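How Do Socks Stay Up?

Pull a sock off and look at it. It is much thinner than your leg, yet it goes on easily and it doesn't slide down. That is clever for something with no buttons, zips or laces.

Long ago, socks had nothing stretchy in them at all. People knitted them from wool and tied them on below the knee with a ribbon or a strip of cloth. The tie was called a garter. If it came undone, the sock went down to the ankle and stayed there.

What changed?

The answer is elastic. Elastic is any thread or band that can be pulled longer and then goes back to the size it was. The first elastic in clothes was made with rubber, and rubber comes from the milky juice of a tree. Today most socks use a thread called elastane, made in factories. It is very fine and usually has another thread wrapped round it, so you don't see it.
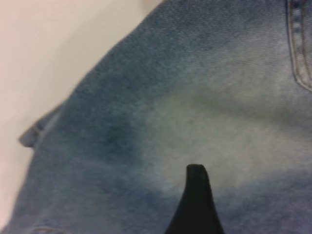

Knitting helps too. A knitted sock is made of rows of loops, and each loop hooks through the one before. When you pull the sock, the loops change shape and get wider. Woven cloth has threads that cross over and under each other in straight lines, and most of it hardly stretches unless elastane has been added.

How is a sock made?

At the Skavero sock mill in Fosodstead, each machine is shaped like a tube and has a ring of needles inside. The needles go up and down very fast and knit the sock in a spiral, starting at the top. The cuff comes first — this is the part that grips your leg, so it gets the most elastic. Then comes the leg, then the heel, then the foot. The toe is left open and closed with a seam at the end.

The mill makes 3,000 pairs on a busy day. November is its busiest month, when shops are getting ready for winter.

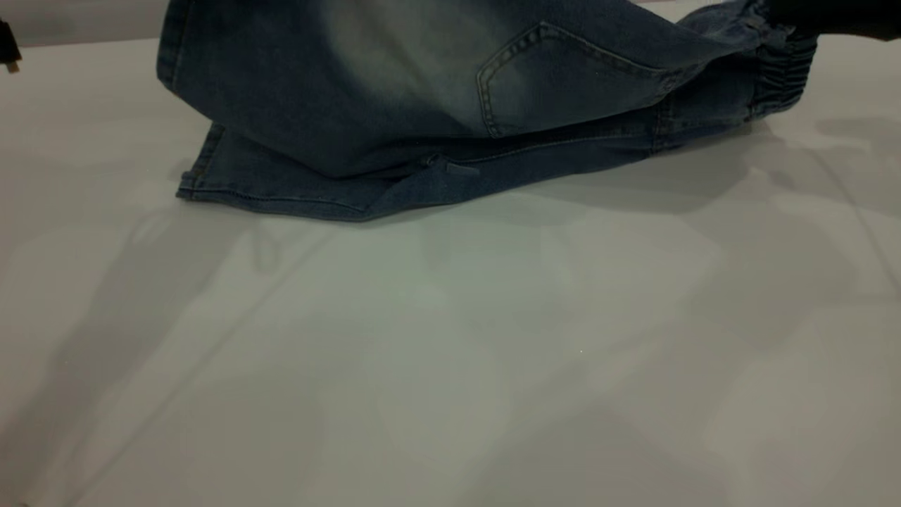

Why do old socks fall down?

Elastic wears out. Heat is bad for it, and so is being stretched again and again. After a lot of washing, some of the tiny threads snap and the cuff goes loose. The rest of the sock may still be fine.

To make yours last longer:

Wash them in cool water.
Keep them off hot radiators.
Don't pull them on by the very edge of the cuff.

Try it yourself

Find an old sock with no holes. Lay it flat and measure across the cuff with a ruler. Stretch it as wide as it will go and measure again. Now do the same with a newer sock — which one springs back further?

Words to know

Cuff: the top edge of a sock.
Elastane: a stretchy thread made in a factory.
Garter: a band worn to hold up a sock or stocking.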